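Grovel build, home workshop, new posts for November

1/ The arm is mounted and the bench is ready. The black rack is between the arm and the cardboard tray.

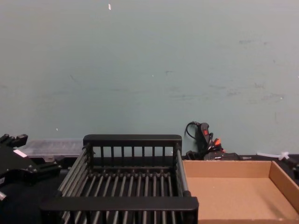
2/ How long does one full move take now? 20 seconds. In the first version it was 41, and I want to go lower.

3/ Most of the time was lost in the elbow joint. I changed the gear there and wrote the slow-down part of the code again.

4/ I made 3 versions of the wrist bracket. The last one holds well, but the screws are difficult to reach with a normal key.

5/ The code has 766 lines now, too many for me. Tonight I will clean the part which reads the joint angles, then I post it.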